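Week 4 handout - Teaching by demonstration
Module: Introduction to Robot Programming
Lecturer: Zsolt Halász. Lab support: Lụa Triệu, Unai Manzano

Bring this sheet to the lab. Section 5 is the part you will need at the desk.

1. Two ways of showing

In last week's lab you wrote every waypoint yourself. This week you show the arm what to do and the software records it. We use two methods.

Hand guiding (also called kinesthetic teaching). You hold the arm and move it through the task while the motors carry only its own weight. The joint sensors log where it went. It is quick to learn and you can feel contact through the arm. You are also standing in the workspace, so your body can block the cameras, and two-finger jobs are awkward when both hands are busy holding the links.

Remote control (teleoperation). You stand away from the arm and drive it with some input device: a second, smaller arm, a hand controller, or a keyboard. The cameras see what they will see later, when the arm runs alone. The cost is that most people lose their sense of depth and force, and the first few tries are slow.

2. What gets recorded

One demonstration is stored as one episode. At each time step the Trulleo logger saves:
joint angles
gripper opening
the command you sent
pose of each object (in simulation only)

The command and the measured position are two separate things. The arm lags behind the command, and more so when it is carrying something. When you train on the data, decide which one you are predicting and write it in your report. Marks were lost over this in last year's reports.

3. Good and bad demonstrations

Keep the start and end of an episode tight. Long pauses teach the policy to pause. If you stop to think halfway through a grasp, discard the episode and do it again.

Vary the starting positions on purpose. Hậu Đoàn's project data from the Paltance rig had 234 episodes, but 169 of them started with the object in the same corner, and the trained policy did badly everywhere else.

Small corrections are worth keeping. If you come down slightly off and then fix it, the policy gets to see how to recover - perfect runs alone leave it with nothing to copy once it drifts.

4. Simulation first

You will drive the simulated arm before you touch the real one. The task is block moving: small cubes, a cyan box and an orange box, one arm with a parallel-jaw gripper.

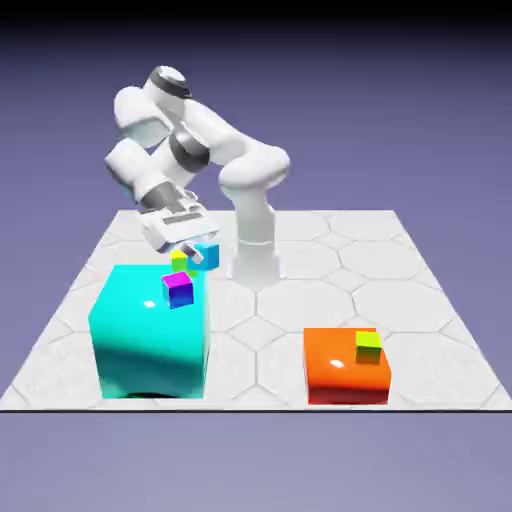
Why not learn everything in simulation and skip the real arm?
Contact and friction are only approximated in the simulator, so a grasp that holds there may slip on the real gripper. You need some real episodes to find out where the two differ.

5. Lab task

Work in pairs, one driving and one watching the log. Swap after each episode.

a) Start the simulator and load the block task.
b) Record 3 practice episodes by remote control. Delete them.
c) Record your real set, moving the cubes to new starting places each time.
d) Replay one episode from the saved commands and note where the result differs from the original run.
e) Repeat the task on the Skondero arm by hand guiding. Unai must be present for this part. Keep the stop button within reach of the person watching.

The lab is also open on Saturday for pairs who need more time. Book with Lụa.

Reading for next week: Tùng Sầm's notes on behaviour cloning, up to the end of the part on compounding error.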